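Does a Sorting Box Teach Sorting? Report on a Term Project in Play and Learning Materials

Written by Elsie Prendergast, with Aiguo Liang and Matilde Rocha
Project adviser: Dörte Seidel

1. Why we picked this topic

Sorting boxes are sold with big claims. The product sheet for the Maihi set, which our department already had in the cupboard, says that children who use it will "build early math thinking." The Fokau set says nearly the same thing in different words. Neither one says how anyone found this out. We wrote to both sellers to ask and got one reply, a thank-you note with a discount code in it.

Our group was not convinced. A box with a hole in it is a box with a hole in it. A child who drops a ball through the hole may be thinking about color, or size, or may just like the noise. We wanted to see how much of the sorting is done by the child and how much is done by whoever set up the table.

We started in December, which was a bad time to find families with free afternoons. In the end 8 children took part, all between three and five years old, each with a parent in the room. We know this is a small group. We would ask the reader to keep that in mind every time we say "the children."

2. What we asked

Our first question was whether children sort by color without being told to when the boxes are colored. Our second was whether a mixed tray of toys gets in the way of this. We added a third question later, at the urging of our adviser, about what the adult says during the first minute. That one ended up taking over the project.

3. Materials

We did not use the store-bought sets for the main sessions. The pieces in those sets are all the same shape and come in exactly the colors of the containers, so the answer is more or less built in. We wanted toys that a child might find at the bottom of a real toy bin, where some things match a box and a lot of things do not.

Aiguo made the boxes from cardboard. The holes took longer than anything else, and the first batch was thrown out after the rims tore. Marites Soriano from the materials room let us use her circle cutter for the second batch, which held up much better.

The toys came from our own homes and from a thrift store. We bought a few more at the Clidska shop near campus when we saw how many of the donated ones were plain balls. We left cloths in with the toys on purpose. Dörte thought they would be a distraction, and Matilde thought a distraction was the point.

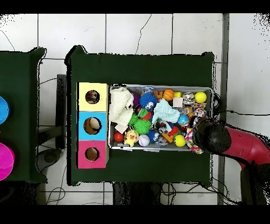

Choosing what goes in the tray is where a project like ours can cheat without meaning to. If every toy has a matching box, the children look clever. If none of them do, the children look confused. Our three boxes were yellow, blue and pink, and the yellow duck is an easy call for the top one, at least until you notice its orange beak. The two green spiky balls have no box at all. Neither does the orange basketball, and the white baseball with its red stitching could be argued about all day. A child who leaves those in the tray might be sorting very carefully, or might be bored. We could not always tell which, and we do not think the people who write product sheets can tell either.

There is also the blue problem. The set had bright blue things and light blue things, and the blue box was a sky blue. We had treated all of these as one color in our plan. Two of the children did not agree with us. One of them put the light blue ball in and would not put the bright blue spiky ball in, and when her mother said "that's blue too," she said no, that one was dark. By our scoring sheet she made a mistake. By any fair reading she was sorting more strictly than we were.

4. Procedure

Each child had two turns. In the first, the adult said only, "You can play with these." In the second, the adult said, "Can you put the toys in the boxes where they go?" We did not mention color in either one. The order was the same for every child, and we now think that was a mistake. Anything a child did on the second turn could come from the new sentence or could come from simply having seen the toys before.

We wrote down every toy that went into a box and which box it went into. Matilde kept the log in Plandeck, which worked well for times and badly for everything else. It would not let us enter "put in, took out, put in again" as one event, so we had to agree on a rule. We counted where the toy ended up.

5. Results

Over all the sessions we logged 239 placements. Of these, 133 were toys that matched the color of the box they ended up in, by our own plan. The remaining ones were either toys in the wrong color box or toys that had no right box to begin with.

That looks like a win for color sorting until you split it up. On the first turn, with no instruction, most children filled the top box and ignored the others. It was the easiest to reach. Nearly all of the matching on that turn came from yellow toys, and we would not call it sorting. On the second turn the matches went up a lot, but so did the number of times a child looked at a parent before letting go of a toy. Aiguo went back through his notes and found that the looking was most common just before a correct choice. We did not plan to measure this, so we only report it as something we noticed.

The cloths gave us the least tidy results. One boy spent most of his time pushing a cloth into a hole a bit at a time and pulling it back out. He was very focused and he was clearly learning something, maybe about how cloth behaves. Under our scoring he has one placement.

6. What we think it means

We think the phrase "where they go" did most of the work. It tells a child that there is a right place, and a child who knows that will start looking for the rule, often in the grown-up's face. The boxes help a little. We saw nothing to suggest that they teach the idea of sorting by themselves.

Stacking the boxes was a poor choice, too. It saved room on the table, but it made one box far more inviting than the other two. A reader could fairly say that our first-turn results are about stacking and nothing else, and we would not have much of an answer. Dörte raised this early on and we went ahead anyway.

Matilde does not fully agree with this section. She thinks the strict girl with the blue toys shows that some children bring a rule of their own and that the boxes gave her a place to use it. The other two of us think one child is one child. We left the disagreement in.

7. If someone repeats this

Put the boxes side by side and swap the order for each child. Use half the group for each instruction order. Ask each child afterward why a toy went where it did – we skipped this to save time, and it is the thing we most regret. Decide before the first session what counts as blue, and write it down.

We would keep the mixed tray. It made the scoring hard and it made Aiguo's table of results ugly, but with matching pieces only we would have learned what the sellers already print on the package.

8. Costs and who did what

We spent 70 dollars in total, most of it on toys. The cardboard was free. Aiguo built the boxes and ran the numbers, Matilde kept the log and wrote to the families, and Elsie ran the sessions and wrote the report. The boxes are in the materials room on the shelf above the sink, and Marites would like them picked up by the end of the term if another group does not want them.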